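# Bemura Jastelley 2 goalkeeper gloves, after a winter of getting scored on

I keep goal for a Sunday-morning sort of team that plays whenever the field isn't a lake. I'm 5'9" on a generous tape measure, and my defense treats the offside line as a rumor. So take this as a review by somebody who gets a lot of testing done.

The Bemura Jastelley 2 replaced a pair of Clarus gloves that I'd worn until the palms looked like old toast. I paid full price, which our captain, Carleen McKinnon, still brings up when I let one in at the near post.

## Fit

They run small. I wear a 10 in everything else and had to work my fingers in like I was stuffing sausage for the first couple of games. After that the backhand gave a little and they felt great. If your hands are wide, try them on in a store.

The wrist strap wraps all the way around and stays put. You have to take your watch off, obviously, and any rings, and I've developed a whole pregame ritual of leaving that stuff at home so it doesn't end up in the bottom of my boot bag with the tape and the orange peel.
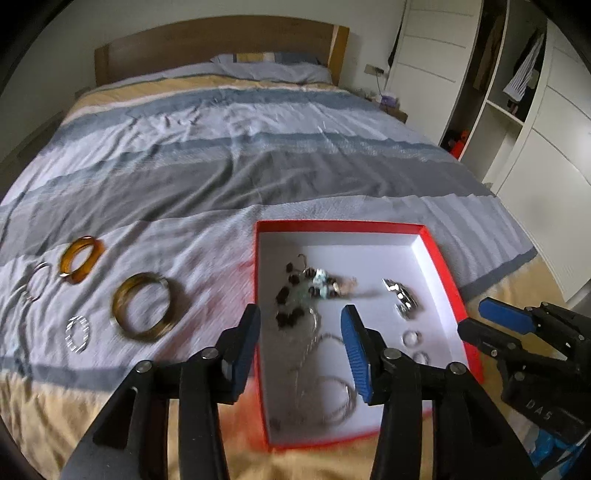
## Grip

Very good when damp, fair when dry, and hopeless once there's real mud on them. I know every glove review says to wet the palms first. I ignored that for 3 games and spilled a soft header straight to their striker, a big, cheerful guy named Kozłowski who thanked me. Now I bring a water bottle just for the gloves.

On crosses they're a real step up from the Clarus pair. The ball sticks. Whether I get to the ball is outside Bemura's control.

## Finger protection

The spines pull out, and I'd pull them out. With them in, I couldn't roll the ball to a fullback without it looking like a bowling accident. Saskia Rutherford, who keeps goal for the over-35s and has broken more fingers than I knew a person had, leaves hers in and thinks I'm an idiot. She may be right. Ask me in June.

## Wear

After 30 games and a lot of practice, the right palm has a bald patch under the thumb and the stitching on one pinkie is coming loose. The left is fine — I dive left about as willingly as I do my taxes. I rinse them in the sink and dry them away from the heater.

## Worth it?

For grass, yes. On turf I'd buy something cheaper and ruin that. I'd knock off a point for the sizing and another for the strap, which picks up every bit of dead grass in the county and sheds it in my car.

Carleen wants it noted that we lost 3–2 last time out and that the second goal was savable. It took a deflection.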